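Stallimville Works Newsletter
Stores and Stock: changes to the reorder rules 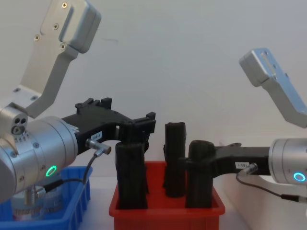 Why the rules are changing

The reorder levels in the main stores were set when the Skekitz stock system was installed and have been altered only piecemeal. Each line was given a minimum quantity and a fixed reorder quantity, both entered by hand from the old card index. Over time the figures have drifted away from actual use. Some fixings were being bought every month and counted back in at year end unused, while seals and small bearings ran out often enough that several sections kept their own supply in drawers.

Agnes Paterson and Ramiro Collado reviewed the stock records over the spring. The main stores hold 839 active lines. Of these, 324 had not been issued in the previous two years, and most of that group still carried a live reorder level. If the count dropped for any reason, including a miscount, the system raised a purchase request for an item with no recorded user.

What the new rules do

From Friday, August 24, 2018, each line is placed in one of three classes.

Class A covers items issued every week. The reorder level is calculated from average weekly issues multiplied by the supplier lead time, plus a safety margin. The calculation runs overnight and replaces the hand-entered figure. Section leads can see the result but cannot overwrite it.

Class B covers items issued less often than weekly but at least once in the past year. The level is still set by hand and is reviewed every quarter. Requests to change it go to Lleucu Prothero with the part number, the proposed level and the job that drives the change. A request without a job reference will be returned.

Class C covers everything else. The reorder level is set to zero and nothing is bought automatically. Existing stock stays on the shelf until the October review, when each section will be sent its list and asked to mark lines to keep, to move to Class B or to dispose of. Lines with no reply by the end of the month will be treated as disposals, apart from insurance spares.

Insurance spares

An insurance spare is an item held because its failure would stop a machine and the lead time is too long to wait. Low use is normal for these and they should never have been judged on issues alone. They now carry a separate flag, shown as the letter S after the class. An S line is held at a fixed quantity and reordered one for one on issue.

To flag a line, fill in the spares form on the shared drive. It asks for the machine, the lead time quoted by the supplier (with the date of the quote) and the expected stoppage if the part is missing. Uyên Trình checks the forms and enters the flag. Forms received so far vary a good deal in quality – "critical" on its own is not an entry in the stoppage box. Give hours or days.

Lead times

The Class A calculation is only as good as the lead time behind it. Many of the lead times on file were supplier catalogue figures, and for Gindeo in particular the goods-in records show deliveries arriving well outside them. Purchasing has replaced catalogue figures with the average of recorded deliveries wherever there were enough orders to work from. Where there were not, the catalogue figure stays and the line is marked for checking.

Orders split over several deliveries are now timed to the last delivery. Previously the first delivery closed the order, which made some suppliers look better than they were.

Booking out

The overnight calculation reads issues, so an item taken without being booked out does not exist as far as the reorder level is concerned. Small consumables in the open racks remain free issue up to a line value of 400 pence and need not be booked. Everything above that must be scanned at the counter or entered on the Cao terminal by the east door. Returns go through the same terminal, using the return key and the original job number. Please do not put returned parts straight back in the bin – the count will be wrong in the other direction.

Drawer stock held by sections should be brought to the counter before the October review. It will be counted in without charge to the section.

Questions on classes and levels go to Lleucu Prothero. Terminal faults and log-ins go to Thảo Thái, extension 324.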